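Does a Tray Really Save Time? Tidying a Shared Drinks Counter
Term project report, Household Systems
Submitted Friday, February 6, 2026

Why we picked this

The Privbridge home organizing handbook, which was on our reading list, claims that putting mugs on a tray makes a drinks counter faster to use and easier to keep neat. It gives no data. Our group had doubts. A tray is one more object on a counter that already has too many, and most of the advice we found on the subject was written by people who also sell trays.

So we set up a counter at Dewan Hall and tried it.

What we did

We compared 2 layouts. In the first, every mug had its own coaster or saucer and stood wherever there was room. In the second, the mugs most likely to be used went on a tray near the front and everything else was pushed back or to the sides. Each layout stayed up for 15 days. Users were asked to fill in a slip with a start time, an end time and anything that annoyed them. We had printed 300 slips, which was far too many.

We did not control for who was using the counter, and we should have. Someone who makes tea there every morning is quick in any layout. Someone looking for a cup for the first time is slow in any layout.

What we found

The tray layout came out ahead on time, but by so little that we would not put money on it. Several of the end times were clearly filled in later, and a few slips had an end time earlier than the start. We left those out and the gap got smaller.

On neatness the result was clearer, and it went against the handbook. The tray itself stayed in good order. The rest of the counter did not. Coasters and saucers that no longer had a mug to hold stayed out anyway, and people seemed to treat the tray as the only part that needed looking after. Jars and containers drifted to the edges and corners.
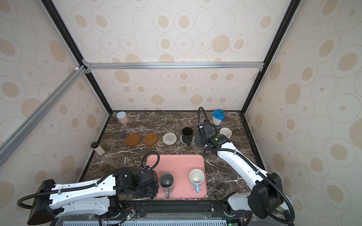
Figure 1. Tray layout: two mugs on the pink tray, a black mug on its own coaster, and a cream cup partly tipped over near the back.

The cup in Figure 1 is the kind of thing the handbook does not cover. Its tray advice stops at the edge of the tray. Two empty saucers and a woven coaster are also out on the same counter, taking up space in the middle of what is supposed to be the tidy version.

One point in favor of the tray — mug handles. In Figure 1 both mugs on it have their handles toward the front, and users liked that. But the black mug off the tray faces the same way, so we can't credit the tray for it.

What we would change

Put the spare coasters away before starting. Time people with a watch instead of trusting slips. Run a third layout with no tray and fewer objects, which we suspect would beat both. We hope to try that in March if the Poltside room is free.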